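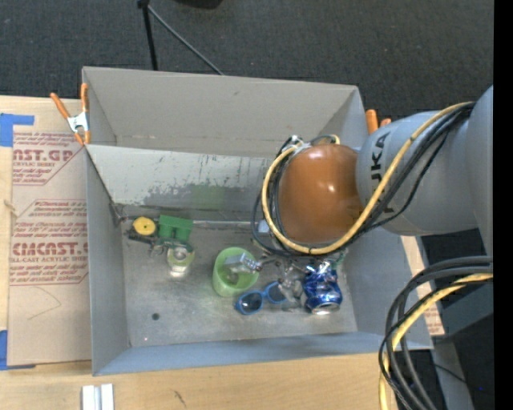
What is in the Coltholm odds-and-ends collection?

Small household things and toys, the sort that end up at the bottom of a box because they belong in no particular drawer. The collection holds almost 1,000 objects and the notes that go with them.

# Coltholm Odds and Ends

6 min read

## Summary

Most lists of household objects are lists of respectable household objects. They have a kettle, a chair and a lamp. They rarely have one wheel off a toy, a jar whose contents left years ago, or a soda can that somebody has already stepped on. Coltholm is a catalog of the second kind. Each object gets one row in a table, a plain name, and a few words on its condition.

The name comes from the street where the first boxes were filled. There is no deeper meaning, though I have been asked.

## What counts as an object

Anything that fits in one hand and can be put down without rolling out of the building. In practice that means:

- toys and pieces of toys, mostly plastic
- cups, jars, lids, and lids that fit none of the jars
- sunglasses, folded
- cans, crushed or otherwise
- clips, brackets and other small metal parts of uncertain calling

Food is out. So are batteries, knives and anything that was somebody's favorite. We made an exception to the last rule once and had to give the thing back.

## Files

`objects.csv` is the main table. One row per object.

`boxes.csv` says which objects were grouped together. A box is a loose pile on a flat floor, and objects may lean on, sit in or lie across each other. The table doesn't record who is on top of whom. An earlier version tried, and the column was called `on_top_of`, and it was a bad month.

`names_old.csv` is kept for people who used version 1. Please stop using version 1.

## Fields in objects.csv

- `id`: a number. Gaps are objects that were withdrawn or lost. Mostly lost.
- `name`: everyday English, lower case. "cup", "jar", "sunglasses".
- `color`: the main color as a person across the room would say it. Blue is blue. We do not do teal.
- `see_through`: yes, no, or partly. Tinted cups are "partly", after a discussion longer than the cup deserved.
- `condition`: whole, worn, crushed, or piece. A crushed can is still a can. A piece of a toy is listed under the toy if we can tell what it was, and under "toy, piece" if we can't.
- `remarks`: free text. Quality varies with the time of day.

## Known problems

"Lid" and "wheel" are confused in version 1 and somewhat less confused in version 2. If it is round and has something dark in the middle, check the row by hand before you build anything on it.

Jars with lids are one object. Jars without lids are also one object. The lids of the jars without lids are separate objects, and several are filed under `lid, unknown`, with our sympathy.

Blue is overrepresented. The Brurik donation was nearly all blue and we took it anyway.

Worn paint, dents and stains are not defects in the collection. Please don't write in to report them.

## Versions

Version 1, January. Up to 200 objects, names by whoever was in the room.

Version 2, Mon 25 November. Names redone from scratch, Zwahlen and Brurik boxes added, `on_top_of` removed.

## Use and credit

Use it for whatever you like. If you print something from it, credit "Coltholm Odds and Ends, Waltach" and give the version number. Corrections are welcome by mail, with the `id` in the subject line.

Maintained by Benedikt Wieser.

Contact | © Waltach | Back to top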